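Dusden Quilted Jacket by Nostero: Review
By Kaede Imai
August 31, 2022

Nostero has sold the Dusden for a few seasons, mostly to people who want one warm jacket and don't want to think about it much. I bought mine last winter for $329 and wore it for the walk to the train, for errands and on two weekends at Cimstead, where it was cold and windy the whole time.

It is a plain horizontal-baffle puffer with a slight sheen to the shell. The color sits somewhere between green and teal depending on the light, and the zippers and their trim are black. I like it more than I expected to from the store page.
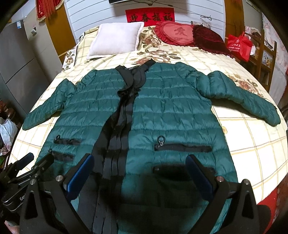
The Dusden laid open on the bed, with the label inside the collar.

Fit is roomy through the body and a little long in the sleeves. I take a medium in most brands and stayed with medium here. A thick sweater goes under it without trouble. My size weighs 700 grams on the kitchen scale, so you notice it over your arm but not much once it's on.

The pockets are the main reason to pick this over the Onishi, the other jacket I was considering. There are zippered pockets on both front panels, and on one side two of them are stacked, one over the other. I keep my train card in the upper one and keys in the lower. The two are close enough that I still open the wrong one by feel — after a whole winter I had hoped to be past that.

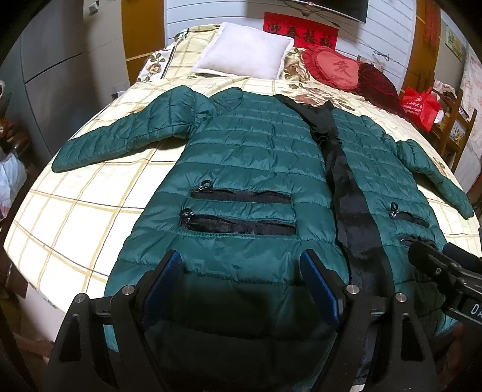 Stacked pockets on one front panel, the lower one slightly open.

The ring-shaped pulls are easy to grab in gloves. They do swing when you walk, and with the jacket unzipped I could hear them tapping. Darragh Hayes, who edits these reviews, tried it on and said the noise would drive him up the wall. It doesn't bother me.

Washing is simple: cold, gentle cycle, then low heat in the dryer. The first time, drying took up to three hours and I had to break up clumps in the sleeves by hand. No loose stitching so far.

Good: pockets, room for layers, easy pulls.
Less good: long sleeves, slow to dry, price.

Nostero says the new colors arrive in September. If the cut stays the same, I'd order your usual size.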